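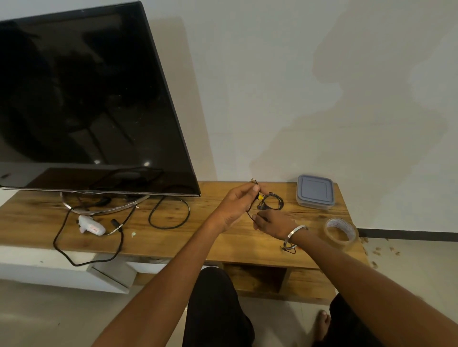

Rasstead 离机场有多远？

从最近的 Karik 机场到 Rasstead 镇中心是40公里，走沿海公路，平时开车不到一个小时。夏季周六上午是各家度假公寓换客的时间，进镇那一段常常堵车，最好多留半小时。

首页 地图 交通 住宿 海滩 常见问题 联系我们

Rasstead 旅游常见问题

本页收集了游客写信问得最多的问题，由 Rizal Goh 整理。班次和票价每年会有变动，出发前请再核对一次。

一、位置与交通

Rasstead 在哪里？

Rasstead 是南部海岸上的一个小镇，夹在 Karik 和 Odalum 之间。北面是丘陵，南面临海，老城建在河口西岸的坡地上，新区和大部分度假公寓在东岸。两岸之间有一座公路桥和一座步行桥，步行桥离市场更近。

Rasstead 有多少人？

常住居民3,000人。七八月份人会多出很多，主要住在东岸。冬天东岸有不少房子关着，餐馆也只开一部分，想找热闹一点的地方要去西岸的市场一带。

从机场怎么坐公共汽车过去？

178路从 Karik 机场到 Rasstead 汽车站，中途停 Karik 市区和两个村子，全程一小时二十分钟。站台在到达厅出门右手边，与出租车候车处隔一条马路。车票在车上向司机买，现金或银行卡都可以。大件行李放在车腹的行李舱，不另外收费。

最后一班车是几点？

夏季最后一班晚上十点半从机场开出，冬季提前到八点四十五分。航班晚到赶不上的话，只能坐出租车，或者在 Karik 住一晚，第二天早上坐头班车。头班车早上六点十分从机场发车，周末是七点。

坐火车能到吗？

镇上没有火车站。最近的车站在 Karik 市区，出站后在站前广场换乘178路。火车票和汽车票分开买，没有联票。

自己开车怎么走？

从机场出来上沿海公路，往东朝 Odalum 方向开，看到写着 Rasstead 西和 Rasstead 东的两个出口。住老城的走西出口，住度假公寓的走东出口。走错了也不要紧，两边由公路桥连着，绕过去十分钟。内陆还有一条经过 Kusuma 的山路，风景好，但弯多，夜里没有路灯，第一次来不建议晚上走。

二、停车与地图

老城里能停车吗？

老城的街道窄，大部分路段只许居民停车，路口有牌子。游客可以停在河边的停车场，从那里走台阶上去五分钟到教堂广场。停车场有100个车位，夏天上午十一点以后基本停满。东岸的海滨大道两侧也能停，六月到九月收费，其余月份免费。

哪里可以拿到纸质地图？

游客咨询处在汽车站一楼，地图免费。地图正面是镇区街道，背面是周边步道和海滩。咨询处周一到周五全天开，周六只开上午，周日休息。关门的时候，市场对面的报刊店也有同样的地图，放在门口的架子上。

网站上的地图能打印吗？

可以。打开地图页，右上角有打印按钮，选横向，一张A4纸能放下老城，东岸要另外打一张。手机上没有打印按钮，但可以把地图存成图片，没有信号的时候也能看。山里 Kusuma 一带信号很弱，建议事先存好。

地图上的虚线是什么意思？

细虚线是步道，粗虚线是雨季可能封闭的土路。租来的车一般不允许开上土路，保险也不管，签合同时请看清楚。

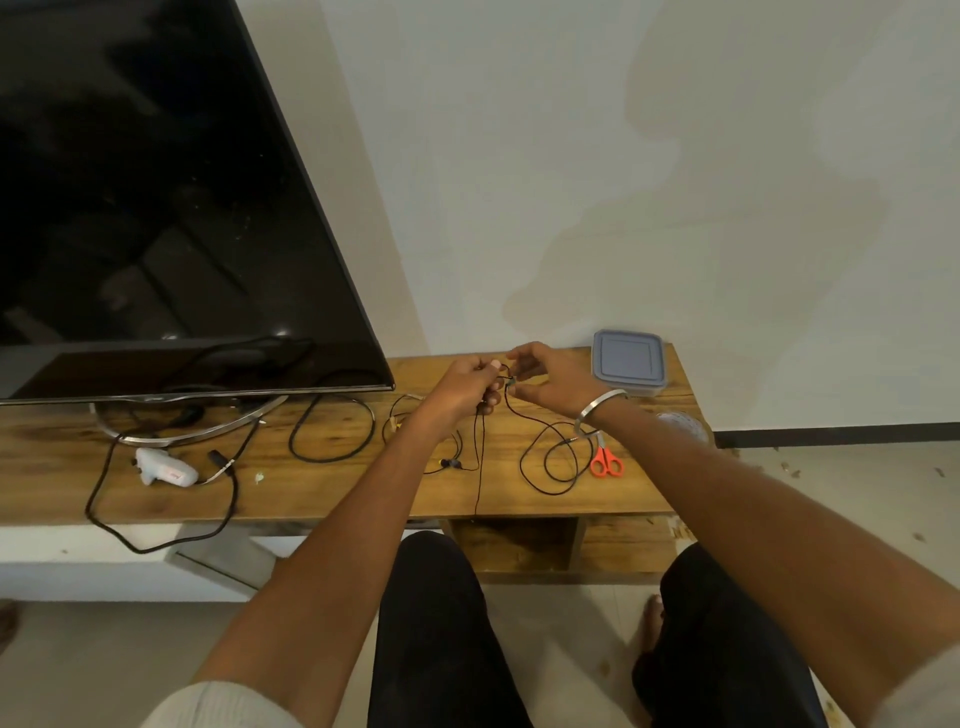

三、住宿

住西岸还是东岸？

看您打算做什么。西岸的旅馆和民宿多在老房子里，房间不大，很少有电梯，晚上安静，离市场和汽车站近。东岸以公寓为主，多数带厨房，走几步就是海滩，适合住一周以上的人和带孩子的家庭。不开车的话，西岸方便一些。

公寓最少要订几晚？

七八月份多数公寓按周出租，周六下午四点以后入住，下周六上午十点以前退房。其他月份三晚起订比较常见，有的房东两晚也接。价格里是否含清洁费和床单毛巾，各家不一样，订之前要问清楚。

押金怎么付？

一般是入住时付现金或刷卡预授权，退房检查后退还。通过中介订的公寓，押金由中介收，退款需要几个工作日。请保留收据。

入住晚了能拿到钥匙吗？

旅馆的前台一般开到晚上十一点。公寓多用密码盒，房东会在入住当天把密码发给您。密码盒不一定在公寓门口，有时在整栋楼的大门旁边，或者在中介办公室外墙上，收到消息时看一下具体位置。

有露营地吗？

有一处，在往 Odalum 方向出镇两公里的松林里，四月开到十月。可以停房车，也可以搭帐篷，有热水淋浴和一个小卖部。178路不到那里，要坐去 Odalum 的支线车，在松林站下。

四、海滩和周边

哪个海滩适合小孩？

东岸的主海滩水浅，沙子细，夏季有救生员，时间是上午十点到晚上七点。河口西侧的小海湾石头多，下水要穿鞋，适合浮潜。河口附近有水流，挂红旗时不能下水，挂黄旗时不要游远。

可以带狗去海滩吗？

六月到九月，主海滩不许带狗。小海湾最西头有一段全年允许，入口处有标牌，也有水龙头。十月到来年五月，所有海滩都可以带，要牵绳。

Kusuma 值得去吗？

Kusuma 是山里的一个村子，从 Rasstead 开车二十五分钟。村里有一座旧水磨和一家面包房，村口是三条步道的起点。最短的一条绕水库一圈，一个半小时，路平。最长的一条翻过山脊下到 Odalum，要走一整天，中途没有水源。去 Kusuma 的公共汽车每天两班，早上一班，下午一班，周日不开。

怎么去 Odalum？

坐支线车半小时，白天每小时一班，站台在 Rasstead 汽车站后侧。夏天还有船，从步行桥下面的码头出发，航程五十分钟，风大的日子停航。船票在码头的窗口买，不能网上预订，当天是否开船也以窗口的通知为准。

五、日常事务

市场哪天开？

室内市场周一到周六上午八点到下午两点，卖鱼、蔬菜、奶酪和熟食。鱼摊周一一般不开，前一天船不出海。露天集市每周六在教堂广场，衣服和日用品比较多，中午过后陆续收摊。

超市周日开门吗？

东岸的超市夏季周日开到下午三点，冬季周日不开。西岸只有一家小食品店周日上午营业，在汽车站旁边。

有药房和诊所吗？

西岸有两家药房，东岸有一家，夜间轮流值班，值班表贴在每家药房的门上。诊所在公路桥西头，工作日开放，夜里和周末需要看医生要去 Karik 的医院。

自来水能喝吗？

镇区的自来水可以直接喝，味道偏硬。露营地和步道旁的水龙头要看标牌，写着非饮用水的只能用来洗东西。

什么时候来比较好？

五月、六月和九月天气稳定，人也没有盛夏那么多。海水到六月中旬才暖和起来，九月仍然可以游泳。十一月雨最多，有些步道会封。一二月白天晴的时候不冷，晚上需要暖气，订房时请确认房间里有没有。

我的问题这里没有，怎么办？

可以写信到联系我们页面上的邮箱，写明出行月份和大概人数，一般三个工作日内回复。我们不代订房间和车票，丢失的物品请直接联系汽车站或者您住的旅馆。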